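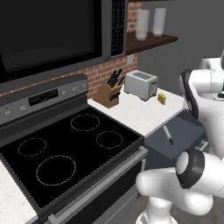 Robot teaching by demonstration

Robot teaching by demonstration is a group of methods in which a person shows a robot how to do a task, and the robot's software learns from the recording. It is used where writing out each movement in code would take too long, as in kitchens, laundry rooms and small workshops.

Methods

In hand guiding, also called kinesthetic teaching, the person holds the arm and moves it through the task while the joints record their own positions. The method is simple to learn, but the person's body can block the cameras, and guiding two arms at once is hard.

In remote control, or teleoperation, the person stands apart from the robot and drives it with a headset, hand controllers or a smaller copy of the arm. The camera views stay clear of the operator. Most systems give little sense of touch, so new operators tend to grip too hard or stop short of a handle.

Simulated kitchens

Both the robot and the room may be simulated. A rendered kitchen with a range, a microwave and a counter lets an operator practice turning a knob or opening an oven door without damage to real equipment. Objects can be put back in place at once — a toaster returns to its spot on the counter with a single command — and the same task can be repeated with different walls or lighting. Contact is the weak point. Friction and soft materials are hard to model, and a motion that works in simulation may fail on a real arm.

The Rumness set

Rumness is a collection of 700 kitchen demonstrations recorded by remote control in simulation. It was put together at the Siststead workshop under Omid Alipour and released on May 10, 2020. The tasks are divided into 37 types, and each recording stores joint positions, gripper state and 2 camera views. A later version, released in October, removed recordings with long pauses. Operators used the Dai controller, with the Morier software handling playback.

See also

Motion planning
Imitation learning
Teach pendant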